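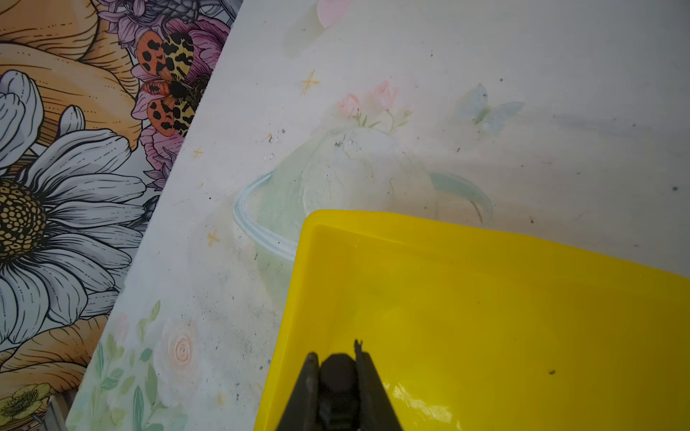

Search this wiki Go

Serving tray

A serving tray is a flat carrier with a raised rim, used for moving food and drinks. I've collected them for years (31 at last count!), so I'm happy to be writing this entry. The rim is the part I always check first, as a low one lets cups slide right off. Wood, metal and plastic are all common, and I use plastic most days as it rinses clean in seconds. Round ones suit bar work, while my friend Alcides Yupanqui swears by long ones for breakfast in bed.

Last updated Aug 29, 2021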